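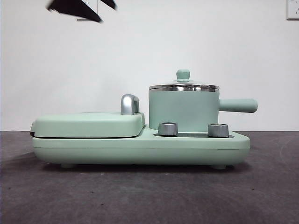 The new breakfast machine, all closed up, sandwich side on the left and little pot on the right.

25 September 2020

So I did it. I bought the green breakfast thing. I've been going back and forth since July, when I first saw one in the window at Hustberg and stood there long enough that my ice cream ran down my wrist, and this morning I finally walked in and put 41 dollars on the counter and carried it home on the bus on my lap like a cake. They wanted 51 for it in the summer, so I'm calling the waiting a savings plan.

It's mint green. I want to get that down first because I know that's really why I bought it, and if I'm reading this next year with the thing shoved in a closet I'd like to remember how pretty I thought it was. Soft, matte, sort of the color of those after-dinner mints my grandmother kept in a dish (the ones that tasted like toothpaste and we ate them anyway). Lid, base, pot, everything the same green, and then a big fat shiny handle on the sandwich part that looks like it came off an old car. I've already polished it with my sleeve. Twice!

Dinner was supposed to be soup from the freezer but of course I had to try it out, so dinner was a grilled cheese and a boiled egg at a quarter past six. Cheddar, the end of the Dudek rye, and a scrape of mustard. I buttered the outsides and then worried I'd buttered too much, and I had, a bit ran down the front and I had to chase it with a paper towel. The sandwich came out darker on one side than the other. I think I should flip it halfway next time, or maybe I was just impatient and kept lifting the lid to look. I lifted the lid a lot.

The egg went in the little pot. The booklet says 7 minutes for soft but it doesn't say if that's from cold water or from when it starts bubbling, which seems like the one thing you'd want an egg booklet to say. I guessed bubbling. It came out somewhere past soft and not quite hard, the yolk kind of fudgy in the middle, and I ate it standing up with salt and it was very good. Tomorrow I'll try a minute less.

Now the real problem, where it lives. It's longer than I thought! It's low, so it doesn't look like much in the store, but lay it down along the counter and it takes up the whole stretch between the sink and the bread box. I tried it by the window and it blocked the good outlet. I tried it next to the stove and that felt wrong, like making it sit beside its boss. I even tried it on top of the fridge for a minute, and then pictured myself hauling it down half asleep with a pot on one end, and took it off again.

What I ended up doing was moving the toaster. Poor toaster. It's an Oltell and it's been with me through two apartments and that winter in Flimthorpe when I lived on cinnamon toast, and the left side hasn't browned anything properly in years. I wiped it out (the crumbs, good grief, I could have breaded a chicken) and put it in the bottom cupboard with the waffle iron and the salad spinner. I didn't throw it out. I said to myself that it's in case of guests, although a guest who wants toast from only one slot is going to be a rare guest.

And once the toaster was gone there was that square of counter that hadn't seen daylight in ages, so I had to scrub that, and then the rest of the counter looked bad next to it, so I did that too, and then the canisters. By eight o'clock I had my sleeves up and the radio on and everything out on the table. I found the good vegetable peeler. It was behind the flour. I've been peeling carrots with a paring knife since spring like some kind of pioneer.

I also threw out 2 jars of paprika and kept one, and the one I kept might be the oldest, I got mixed up.

Still need: a plastic or wooden spatula so I don't scratch the plates with my metal one, a softer sponge for the pot, and eggs, only one left. Also cheese that isn't the end of a cheese. I'd like to try oatmeal in the pot while a sandwich is going on the other side, which is the whole romance of it, both halves busy at once and me in my robe with the coffee. My worry is oatmeal boiling over. It's a small pot, and I have never in my life made a small amount of oatmeal.

Other things from today, so this isn't entirely about an appliance. The rain held off. I got the sheets in from the line before dark and they smell wonderful. My knee was fine on the stairs both ways, even with the box. I didn't call the dentist again, and I'm writing that here so I'll feel bad and do it in the morning.

I keep the booklet in the drawer with the takeout menus now, and the box is flattened behind the door because the man at Hustberg said to hang on to it for a month. I give it a week before I trip on it.

Just went back in to turn off the kitchen light and gave the handle one more rub. Going to bed now, with breakfast already planned: egg, six minutes, and the last of the rye.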